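From: Zdislava Jireš
To: Windstead Allotment List
Date: October 2, 2023
Subject: Re: storing onions and shallots over winter

Surachet Mahawong wrote:
> My onions from August are dry now and I want to store them.
> Last year I hung them in nets in the shed and lost almost
> half to sprouting. Does anybody keep them in the house?
> Also, is it true that potatoes must stay away from them?

Dear Surachet,

I keep mine in the house for 4 winters already, in the small room on the north side where we do not heat. The shed was too damp for me also. Before storing I look at each neck, and if it is thick or soft I put this onion in the kitchen to eat first. I do not wash them and I do not pull off the outer skins.

Yes, keep the potatoes in another place. I had them together one year and the potatoes sprouted very early.

For shallots I use shallow boxes, one layer only. For the onions I changed from nets to paper bags from the shops, the strong kind with handles. I leave the top open and fill only half, so the air can come in. 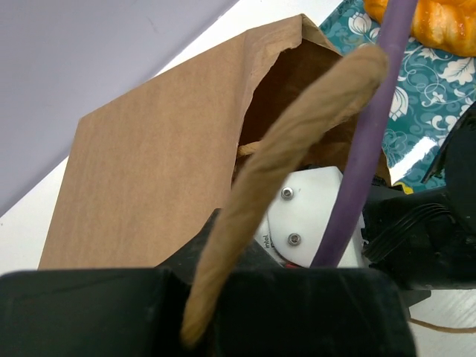 Paper bag with the twisted handles, open at the top

Every second week I look through them and take out what is soft - the smell tells you before the eyes do. Red onions I finish before the new year, they do not last so long.

If you still have seed from the Kendine row, I would like to exchange for my leeks.

Greetings,
Zdislava
Plot 69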